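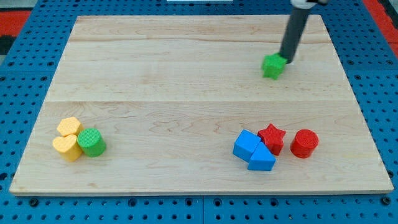

Abgelegt unter: Elektronikfertigung, Einkauf, Grundlagen

Die erste Anfrage an einen Elektronikfertiger: so wird ein brauchbares Angebot daraus

Wer zum ersten Mal eine Baugruppe auswärts bestücken lassen möchte, sitzt meistens vor einem leeren Mailfenster und überlegt, was da eigentlich hinein muss. Mir ging es mit unserem ersten Steuergerät, dem Flunard, genauso. Ich habe damals ein paar nette Zeilen geschrieben, ein PDF vom Schaltplan angehängt und mich gewundert, dass von Linix statt eines Preises ein langer Fragenkatalog zurückkam (sehr freundlich formuliert übrigens!). Inzwischen habe ich etliche solcher Anfragen hinter mir und schreibe hier einmal auf, wie ich dabei vorgehe.

1. Die Stückliste aufräumen

Fangen Sie mit der Stückliste an und nehmen Sie sich dafür ruhig einen ganzen Nachmittag. Jede Zeile braucht die Referenzbezeichner, die Menge pro Baugruppe, den Hersteller und die vollständige Herstellernummer. »Kondensator 100 nF« reicht leider nicht, da fehlen Bauform, Spannung und Dielektrikum. Beim Flunard waren es 236 Bauteile in 49 Positionen, und ich hätte geschworen, dass alles stimmt, bis mir beim Durchgehen auffiel, dass derselbe Widerstand unter zwei Schreibweisen geführt wurde.

Tragen Sie in eine eigene Spalte ein, wo Sie Alternativen erlauben. Bei Abblockkondensatoren und Pull-up-Widerständen bin ich großzügig, beim Quarz und beim Spannungsregler überhaupt nicht. Teile, die nicht bestückt werden sollen, bleiben in der Liste und bekommen einen klaren Vermerk.

2. Die Fertigungsdaten zusammenstellen

In das Paket gehören die Gerberdaten oder ODB++, die Bohrdaten, die Bestückungskoordinaten und ein Bestückungsplan, auf dem man Polaritäten und Pin 1 gut erkennt. Dazu kommt ein kurzes Textdokument mit Lagenaufbau, Materialstärke, Kupferdicke und Oberfläche. Öffnen Sie die Gerberdaten vor dem Verschicken bitte noch einmal in einem unabhängigen Betrachter! Ich habe einmal die Lötstoppmaske vom vorletzten Stand mitgeschickt, und das wäre mit einem einzigen Blick zu sehen gewesen.

Alle Dateien tragen denselben Revisionsstand im Namen. Klingt kleinlich, erspart aber unglaublich viele Telefonate.

3. Mengen ehrlich angeben

Die Versuchung ist groß, mit einer schönen großen Jahresmenge zu winken. Lassen Sie das lieber. Fragen Sie die Menge an, die Sie wirklich bestellen wollen, und dazu ein oder zwei Staffeln, die in Reichweite liegen. Wir haben mit 40 Stück begonnen und das auch so geschrieben. Einmalkosten wie Schablone, Programmierung und Prüfadapter lassen Sie sich getrennt ausweisen, sonst kann man zwei Angebote kaum nebeneinanderlegen.

4. Beschreiben, was geprüft werden soll

Hier wird es gern vage. »Bitte testen« kann eine optische Kontrolle bedeuten oder einen kompletten Funktionstest mit Protokoll. Schreiben Sie auf, welche Spannung angelegt wird, was gemessen wird und welche Werte noch in Ordnung sind. Nennen Sie außerdem die Abnahmeklasse nach IPC-A-610. Wenn Firmware aufgespielt werden soll, gehören Datei, Schnittstelle und ungefähre Dauer dazu.

5. Termin, Verpackung, Beistellteile

Geben Sie einen Wunschtermin an und fragen Sie gleich, welches Bauteil die längste Lieferzeit hat. Gerade wenn die Ware noch im Dezember da sein soll, bestelle ich solche Teile nach Absprache vorab. Stellen Sie selbst Material bei, dann bitte auf der Rolle oder im Gurt mit Vorlauf und mit etwas Überschuss für den Rüstverlust.

Zum Schluss kommt alles in ein einziges Archiv, und in die Mail schreibe ich noch eine Telefonnummer, unter der wirklich jemand abhebt. Rückfragen kommen trotzdem, und ich freue mich inzwischen darüber: Beim letzten Mal ging es um eine Diode, deren Kathode im Plan auf der falschen Seite eingezeichnet war.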